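Home Tables Display Footwear Gallery Contact

Undale display table: wood top, knit shoes, red tray

Notes and pictures by Urmila Uniyal, 18 Nov 2018

The Undale table is used for one job, setting out shoes on a raised stand so that they can be looked at from above and from the heel side. It has a light wooden top and stands on dark grey carpet. The gallery covers the top, the shoes and the stand, in that order. Readers who want the table drawings will find them on the Tables page.

1. The top

The surface is pale, with long grain lines that run at a slant and close up into ovals in places. It has a slight gloss. Under the room lighting this gives a washed-out patch, and the patch moves as the viewer moves, so it should not be taken for a stain or a worn finish.
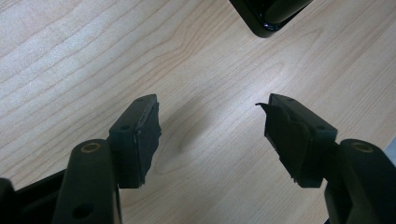
A pale top was chosen after a darker one had been tried in January. Black shoes on the dark top lost their outline, and the collar and sole could not be told apart from a normal standing position. On the pale top the outline is clear from all sides. The drawback is that small marks show. The top is wiped with a barely damp cloth, along the grain, and dried at once. Polish is not used, as it adds to the glare.

The grain has a second use. Once a shoe has been placed, the toe can be lined up by eye against one of the long lines, and the second shoe set to match. This is quicker than using a rule and near enough for display work.

2. The shoe, inside and out

The outer fabric is black with a fine texture and a faint slanting line in it. The lining is a pale grey mesh. A small off-white label is stitched inside, and part of the print on it reads "61". Labels of this sort are best read before the shoe goes on the stand. Once the shoe is up, the collar throws a shadow over the inside and the print is hard to make out.

Laces should be checked at the same point. A lace end that has dropped into the opening lies against the lining, and being black on grey it is the first thing the eye goes to. Our practice is to leave the shoe as it comes until the label has been read, then lift the end out and lay it over the tongue.

Knit fabric picks up lint and pale dust very readily. A soft brush is enough. Sticky rollers pull at the threads and are kept off the table.

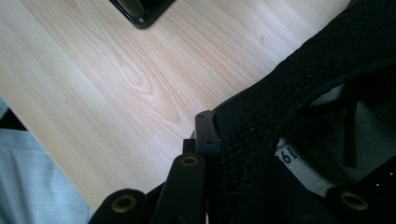 3. The stand

The stand has a flat black plinth at the bottom, a black base above it and a glossy red tray on top. The tray is plastic and has a raised rim. The sides of the base are wrapped in a dark ribbed cover, with strings of small black beads running down the left and right. The beads are trim and carry no load.

The rim is the useful part. It stops a shoe from creeping outwards when the table is knocked, and it gives a straight edge to work to. Both shoes go on side by side with the toes towards the far edge of the table and the heel openings towards the near side. The left shoe is set first. Handling is at the heel, where the collar is firm. Holding a knit upper by the middle leaves a dent that takes a while to come out.

Red was not our first choice. Emmanuel Tanui asked for it on the grounds that black shoes on a black base would read as one shape, and a trial with a grey tray bore him out. The red does show fingerprints – more so than the grey did – and the tray has to be wiped whenever the pair is changed.

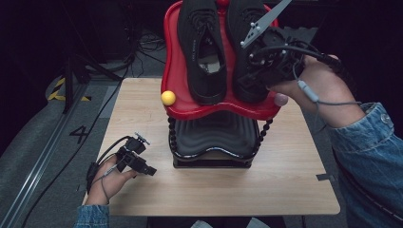

Urmila Uniyal

The pair is level and the insole of the left shoe can be seen through its opening. The small yellow ball is on the left rim of the tray, beside that shoe. For a longer display I would leave a little more space between the two collars, so that the inner sides can be seen without leaning over. The ribbed cover needs a dry brush along the ribs, top to bottom, and the beads are best lifted clear while this is done.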